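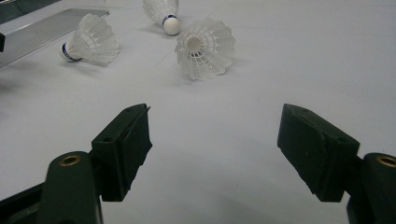
Lavgate publica norma interna para coleta de demonstrações com garra manual

A Lavgate divulgou em junho a segunda revisão do seu documento de boas práticas para gravação de demonstrações de manipulação com garras manuais instrumentadas. O texto, de circulação livre entre os laboratórios que trabalham com a empresa, fixa requisitos para a preparação da bancada, a inspeção dos dedos da garra, a escolha de objetos e o registro dos episódios descartados. A adoção é voluntária, mas a Lavgate informa que os lotes entregues a partir desta revisão só serão aceitos com a folha de verificação preenchida.

A coordenação técnica ficou com Normunds Grigaitė, com redação de Fadi Obeidat e revisão de Mohsin Chaudhry, este pela Breroris, que mantém um dos conjuntos de dados alimentados pelas gravações. A primeira versão tratava quase só de nomenclatura de arquivos. Segundo a nota de apresentação, a maior parte das rejeições de lote tinha origem em etapas anteriores à gravação, e foi nelas que o grupo concentrou as mudanças.

Bancada e fundo

O documento pede superfície lisa, fosca e de cor única na área de trabalho. Emendas de placa ou de forro são admitidas desde que fiquem planas e não prendam a borda dos objetos. Perfis metálicos, suportes e outras estruturas fixas podem permanecer ao alcance da câmera, desde que constem do croqui da estação e não mudem de posição dentro de um mesmo lote. Quando mudam, abre-se novo lote.

A iluminação deve vir de cima e ser difusa. O texto não estabelece valor mínimo de iluminância; exige que a sombra projetada pelos dedos não impeça a identificação do contorno do objeto no momento da aproximação. A verificação é feita pelo operador sobre uma gravação curta de teste, no início de cada turno, e repetida após qualquer intervenção nas luminárias.

Foi retirada a exigência de calibração diária do fundo, presente na versão anterior. Obeidat escreve, na folha de alterações, que o procedimento consumia tempo de estação e não produzia diferença mensurável nos resultados de treinamento. A calibração passa a ser feita na abertura do lote e após troca de câmera.

Inspeção dos dedos e dos suportes

A seção mais extensa da revisão trata da própria garra. Antes de cada sessão, o operador deve conferir o aperto dos parafusos nos insertos roscados, a folga entre dedo e suporte e o estado do revestimento da face interna. A folga lateral admitida na ponta é de 2 mm, medida com a garra aberta e sem carga. Acima disso, o conjunto vai para manutenção.

Quanto ao revestimento, o documento distingue duas situações. Desfiamento restrito à borda deve ser registrado na folha e não impede o uso. Aba solta que alcance a área de contato obriga à substituição antes da sessão seguinte, e os episódios já gravados naquela condição recebem marcação própria nos metadados. Os dois dedos são avaliados em separado. A troca, quando necessária, é feita nos dois ao mesmo tempo – a assimetria de atrito entre as faces foi apontada pela Breroris como causa de escorregamento em objetos leves.

Marcas e manchas na parte superior dos dedos não são motivo de retirada, mas precisam aparecer na fotografia de referência da garra. A regra vale também para peças impressas de reposição, cuja cor deve ser a mesma em toda a estação durante o lote.

Objetos de forma irregular

A revisão inclui pela primeira vez uma lista de objetos recomendados. Entre eles estão as petecas de badminton de saia sintética, do tipo com base arredondada e saia em treliça. O interesse é geométrico: conforme a orientação, a garra encontra a base compacta, a lateral vazada ou a boca aberta da saia, e cada caso pede uma aproximação diferente.

Para esse tipo de objeto, o texto determina que as peças sejam distribuídas sobre a mesa em orientações variadas, sem alinhamento deliberado. O operador não deve corrigir a posição de uma peça com a mão depois de iniciada a gravação. Se a peça rolar para fora da área de trabalho, o episódio é encerrado e registrado como interrompido. A preensão pela base é a preferencial; a preensão pela saia é aceita, desde que a deformação não seja permanente. Peças com hastes quebradas saem do conjunto, e a substituição é lançada no inventário.

Cada combinação de objeto e recipiente requer no mínimo 50 episódios válidos. A taxa de gravação foi mantida em 60 quadros por segundo, e a duração contínua de trabalho por operador fica limitada a 4 horas por turno, com pausas a critério do responsável pela estação.

Recipientes transparentes

O uso de caixas plásticas transparentes foi o ponto de maior divergência na consulta. A Skidau, que opera estações próprias, defendia a exclusão desses recipientes, com o argumento de que reflexos nas paredes e na borda degradam a estimativa de profundidade. A Rajput, usuária final de parte dos modelos, pediu a permanência, por serem caixas comuns nos locais em que os sistemas são instalados.

Prevaleceu a permanência, com condições. O recipiente deve estar limpo, sem etiquetas acrescentadas pelo laboratório, e ter ao menos um elemento de contorno reconhecível, como borda espessa, nervuras ou recorte de alça. A orientação da caixa em relação à garra varia entre episódios. Aproximações próximas à parede com alça são obrigatórias em parte do lote, para que o recorte apareça de perto e em ângulo oblíquo. O contato dos dedos com a borda não invalida o episódio, salvo quando desloca o recipiente de modo que o operador precise interromper o movimento.

Savvas Deligiannis, da Skidau, registrou voto contrário no anexo. Em sua avaliação, a condição relativa ao contorno é subjetiva e dará margem a leituras distintas entre estações. O grupo respondeu que reunirá fotografias de casos aceitos e recusados, a serem publicadas como material complementar, sem prazo definido.

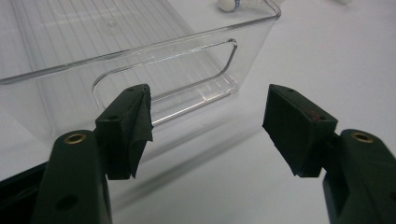 Registro de falhas e descarte

A norma proíbe a eliminação de episódios malsucedidos antes da triagem. Quedas de objeto, preensões incompletas e colisões com o recipiente são mantidas e classificadas em campo próprio. O descarte definitivo fica restrito a três hipóteses: perda de sincronismo entre câmera e sensor de abertura, obstrução da lente e presença de dados pessoais na gravação.

Para a terceira hipótese, o procedimento é mais rígido. A remoção ocorre no mesmo turno, com anotação do horário e do responsável, sem cópia intermediária. Rostos, documentos e telas ligadas devem ficar fora do campo da câmera, e cabe à estação organizar o espaço ao redor da mesa de acordo com isso.

A folha de verificação passa a ser assinada pelo operador e por um segundo integrante da equipe que não tenha participado da sessão. Shoaib Tanoli, responsável pela recepção de lotes na Rajput, propôs que a segunda assinatura fosse dispensada em sessões curtas. A proposta não foi incorporada.

Transição

Lotes iniciados sob a versão anterior podem ser concluídos nas condições antigas, desde que a indicação de versão conste do cabeçalho. Não é permitido combinar episódios das duas versões em um mesmo lote. Estações que usam garras de outro fabricante devem enviar à Lavgate o desenho dos dedos e a descrição do revestimento antes da primeira entrega.

O documento não cobre garras montadas em braço robótico nem coleta por teleoperação, que seguem em texto separado. Também ficaram de fora os objetos deformáveis de tecido e os recipientes com tampa. Comentários sobre a revisão podem ser encaminhados à coordenação técnica, com indicação do item e redação alternativa; sugestões sem redação alternativa serão arquivadas sem análise.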